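Trying out hand-held grippers: your questions

I've been getting the same handful of emails since I put up my notes on comparing hand-held grippers, so I've pulled the answers together on one page. I'll add to it when something new comes up. If your question isn't covered, the address is at the bottom.

Who are you and why do you have so many grippers?

I test kit for Plesik, which is a very small outfit (my colleague Eylül Ateş and me, plus whoever we can rope in). We help people choose hardware for recording hand-held demonstrations, mostly picking things up, moving them and putting them down again. I've ended up with a cupboard full of jaws, pads and cables, and I'm fonder of them than I should be!

Why do you test at home and not on a proper bench?

We do both. The bench is great for measuring how far the jaws open or whether the two sides close evenly. But everything on a bench is flat and hard, and you learn very little about how a gripper copes with a soft surface that sinks when you push on it. A bed is brilliant for that. The quilt bunches up, small things roll into the dips and you have to come in at odd angles.
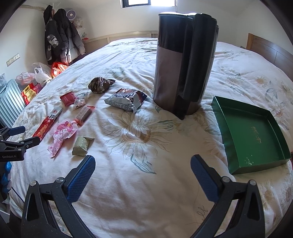 I also like having a mix of sizes to go at. If all your test objects are neat little boxes, every gripper looks wonderful. Give it some sweets, a long thin box and a soft pouch in the same session and you'll soon see which one you'd want to use all afternoon.

One gripper or two?

Start with one. I know two looks more fun, and it is, but your first couple of hours will go on learning where the tips are and how hard to squeeze. Once that feels natural, pick up the second. Two hands really earn their keep with anything that needs holding steady while you do something else to it, such as lifting a lid or pulling a wrapper open.

Do the pads matter that much?

More than anything else on the gripper, in my opinion. I'd take ordinary jaws with good pads over lovely jaws with slippery ones. I look for some texture and a bit of give, and I want to be able to swap them without taking the whole thing apart. Abbas Safavi, who cuts spare pads for us at Flolari, reckons most people change theirs far too late. My rule is to change at 1,000 grasps, or at 500 if I've been picking up anything gritty.

What's the hardest everyday thing to pick up?

Snack bags, no contest. They look easy and they're horrible. Squeeze near the top and you're holding foil with nothing behind it, so the whole thing swings. Squeeze too hard lower down and you crush whatever's inside. I go for the sides, fairly low, and close slowly until the bag stops shifting.
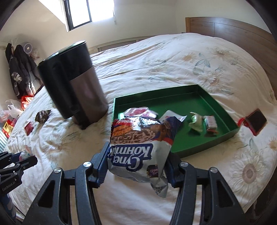 Open bags are worse than sealed ones. A sealed one has a bit of air in it that pushes back against the pads, which helps you more than you'd think. With an open one I keep the torn end up and move at half the speed I'd like to.

How do you keep a comparison fair?

Same objects, same surface, same person, and swap the order of the grippers on the second run. I do 46 picks per gripper, which is simply how many rows fit on Eylül's score sheet. We write down clean picks, drops and fumbles (a fumble is when you get it in the end but had to have another go). I don't score anything in the first ten minutes with a new one, as it's all elbows and swearing.

Where should the camera point?

You want both jaw tips in view and a decent amount of what's beyond them. People tend to angle the camera down too far, and then they get a beautiful recording of the pads and no idea where the next object is. Have a look at the picture before you start, with the jaws open and then closed. Watch out for windows too - bright daylight behind your objects can turn them very dark on some cameras.

My arms ache. Am I doing it wrong?

Probably not! Holding anything out in front of you is tiring. Take breaks, sit down if the surface is low and keep your elbows tucked in. We stop after half an hour and swap over.

Which controller do you use for playing things back on an arm?

We've been through two, the Kahraman and the Anard. The Kahraman was quicker to set up and the Anard is nicer to live with, mainly as it remembers its settings when you unplug it. I'm still going back and forth, and I'm hoping to have a proper write-up ready in September.

Can I borrow your score sheet?

Yes, of course. Drop us a line and Eylül will send it over. Change whatever you like on it - we keep fiddling with it ourselves.

46 shares | 2 comments

Contact: Plesik, use the form on our contact page | © Plesik | Back to top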